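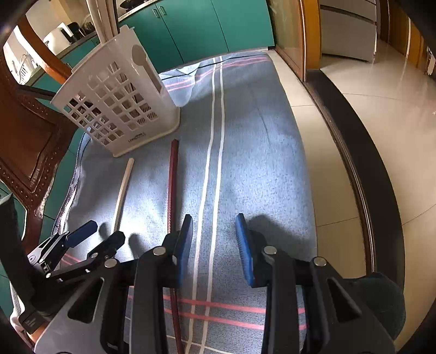

Stalent开放日记:在餐桌边看夹爪干活

二月,Stalent新闻稿

先跟各位媒体朋友打个招呼!我是Parisa Ghaffari,在Stalent管对外联络。上周四下午我们办了Kulen项目的第一次开放日,地点在Jafarzadeh居,一套普普通通的住家,有厨房,有餐桌,还有几把分量不轻的雕花木椅(我挪过一把,第二天胳膊还酸)。按惯例新闻稿应该写得端正一点,可那天聊得太高兴了,我还是照着自己的笔记写吧,要引用的话各位随意摘。

Kulen做的事情,一句话就能讲完:让人拿着夹爪做家务里的小动作,把动作录下来,拿去教机器人。夹爪握在手里,上面带着相机,开合全由人来控制。参加的人不用会编程,也不用见过机械臂,会收拾桌子就行。那天来的客人里有老师,有开五金店的,还有一位退休的牙医,后来他成了全场手最稳的一个,这个后面再说。

两点整开门。我本来准备了一段欢迎词,写了满满一页,结果大家进门就直奔餐桌去了,我讲了三句就收工。Teemu Miettinen是我们现场演示的负责人,他的开场比我短得多:“桌上有细棍,旁边有筐,请把棍子放进筐里。”然后他就退到一边喝茶去了。

听上去太简单了对吧?我也这么想过。桌布是带条纹的,细棍有浅色的,也有暗红色的,躺在布上,手指一捏就起来。换成夹爪,麻烦就来了:棍子太细,角度差一点,两片指垫合上的时候就从底下溜过去;压得太低,夹爪又把桌布一块儿揪起来。一位客人连着揪了三回桌布,她的女儿在旁边笑得蹲到了地上。(母女俩都同意我写进来,谢谢你们!)

Teemu后来给大家示范了他的办法:先把夹爪张开,让棍子落在两片指垫中间,停一下,看清两边的空隙,再慢慢合拢。抬起来也别急,先抬一点,确认没有打滑再往筐那边走。他说自己刚开始练的时候总想快,录出来的东西拿给算法组看,人家客客气气地请他重录。

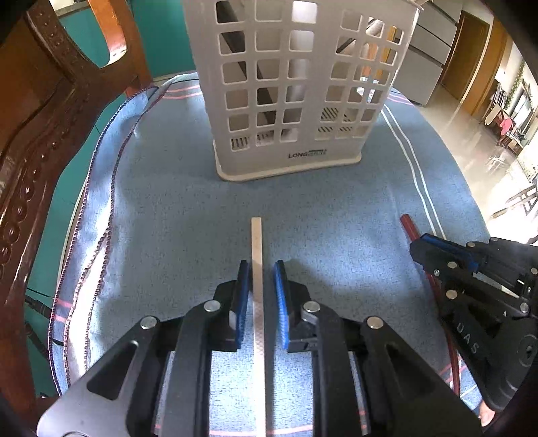
开放日现场:细棍位于夹爪的两片蓝色指垫之间,后方立着塑料筐。

练单手练熟了,就可以试双手,一手一把夹爪。我自己上去试了,说实话有点丢人!右手去够棍子的时候,左手不知不觉也跟着合上了,像小时候学钢琴那样,两只手非要做一样的事。Hooman Sadeghi在旁边看了一会儿,建议我先让左手歇着,等右手把棍子抬起来再动。照做之后好多了,虽然我还是把一根棍子送到了地砖上。

Hooman是负责数据整理的,他那天带来了整个下午大家最爱问的几个数字。到开放日前一晚,Kulen一共录了703段细棍入筐的动作,其中193段是双手完成的。有客人问,掉了棍子的那些是不是都删掉了?Hooman说留着,单独标注,机器人也得见过抓空是什么样子。那位牙医听完立刻表示,那他可以放心大胆地上了。然后他一次都没掉。

说到牙医先生,他跟Teemu在桌边聊了很久指垫的事。他觉得指垫的软硬比形状更要紧,还比划了一番拿镊子的手势。Teemu把他的话都记了下来,现在这页纸贴在我们办公室的门上。能不能用上还不知道,但我喜欢这样的下午,来的人教我们的东西跟我们教他们的差不多一样多。

为什么要在住家里做?这是Mahnaz Zamani被问得最多的问题,她是Kulen的项目负责人。我把她的回答原样抄在这里:“实验室的桌子是我们挑的,灯也是我们挑的,家里的桌布和光线可由不得我们。下午太阳照进来,布上一块亮一块暗,地砖还反光,机器人以后要面对的就是这些。”她还补了一句,说厨房里飘着饭香的时候,大家的耐心都会变好。这一句她没让我引用,我还是引用了。

合作方Drikance也派了人来。Myrto Psarras在那边做机械臂的集成,她带着一台笔记本电脑,给客人放了机械臂学完之后试做同一个动作的录像。录像里的机械臂慢得很,慢到有个小朋友问它是不是睡着了。Myrto笑着说,现阶段她宁愿它慢一点,快的事情留到下一步。她也没有回避问题:机械臂现在碰到两根棍子挨得很近的情况还经常犹豫,有时候会停在半空,要人去按一下复位。Drikance和我们接下来几个月就在忙这一件事。

开放日一共安排了5组客人,每组最多6位,后面两组拖了堂,因为前面的人不肯走。有几位问能不能带走一把夹爪回家练,这个真不行,抱歉!不过我们在准备一份简单的练习说明,写的是怎么握、怎么看角度、双手怎么分工,写好以后会发给所有登记过邮箱的客人。

也收到了一些意见。有人觉得夹爪握久了手腕会累,希望能中间多休息几次;有人说想看到自己录的那段动作变成什么样子;还有人嫌茶点里甜的太多(收到,下次加咸的)。手腕这件事Teemu已经在改安排了,以后每位客人连续操作的时间会缩短,换人更勤一些。至于看自己的录像,Hooman说可以做,当天离开之前在屏幕上放给本人看,只放给本人。

录制的事情也多说两句,免得大家担心。开放日上的每一段动作都是事先征得参加者同意才录的,不想录的客人可以只练不录,那天也确实有客人这么选,照样玩得很开心。之后想撤回的,写信给我就行,不用解释原因。

下一次开放日还在Jafarzadeh居,还是周四下午,题目换成叠布和收餐具。Mahnaz想再加一张矮桌,让小朋友也够得着,我在找合适的凳子,有线索的朋友请告诉我。

想来采访、想带学生来,或者单纯想试试自己手稳不稳的,请联系Stalent对外联络组,找Parisa Ghaffari。技术方面的问题我会转给Teemu和Hooman,机械臂那部分由Drikance的Myrto Psarras回复。现场照片可供媒体使用,请注明来自Stalent的Kulen项目。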